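3. Escenografía y ritmo de trabajo en el drama de oficina

El corpus reúne montajes de gira cuya acción transcurre íntegramente en un lugar de trabajo. Se excluyeron las adaptaciones de novela y las piezas con menos de tres intérpretes en escena. Los materiales de superficie se tratan aquí solo como variable secundaria. 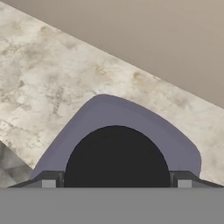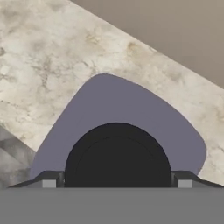 Figura 3. Superficie con textura de mármol claro y fondo liso de tono pardo grisáceo. Imágenes generadas por ordenador.

Tiempo de lectura: 4 min

3.1. Delimitación del caso

La obra analizada, Turno en Kunstead, se desarrolla durante una única jornada en el taller de una lavandería industrial. El texto carece de trama en sentido estricto: la tensión procede de la llegada de un pedido que los personajes no pueden rechazar ni completar. La compañía Bemley la estrenó en septiembre en el Teatro Ventura, sala de 201 localidades, y la llevó después a recintos de hasta 1000. Este cambio de escala permite comparar un mismo reparto y un mismo texto en condiciones acústicas muy distintas.

3.2. Procedimiento

Se registraron cuatro funciones, dos en cada tipo de sala. Las intervenciones se segmentaron por réplica y se anotaron con el esquema Skedum, que distingue entre habla subordinada a la tarea, habla paralela a la tarea y habla que la interrumpe. La anotación fue realizada por Chanida Intarasuk y revisada por el segundo autor; las discrepancias se resolvieron por acuerdo. Las pausas inferiores a un segundo no se tuvieron en cuenta.

3.3. Observaciones

En la sala pequeña predomina el habla paralela: los intérpretes conversan sin detener la acción manual, y parte del diálogo queda voluntariamente en segundo plano. En los recintos grandes la proporción se invierte. Los actores suspenden la tarea antes de las réplicas cómicas -- sobre todo en el primer acto -- y la reanudan tras la reacción del público. El efecto es una pérdida de continuidad laboral que el texto no prevé, ya que las acotaciones exigen actividad constante hasta la sirena del descanso.

El segundo acto resulta menos sensible al cambio de sala. La escena del encargado, construida casi por completo sobre silencios, conserva su duración en las cuatro funciones. Cabe atribuirlo a la posición fija de los personajes, aunque los datos disponibles no permiten descartar una indicación expresa de dirección -- cuestión que se retoma en el apartado 4.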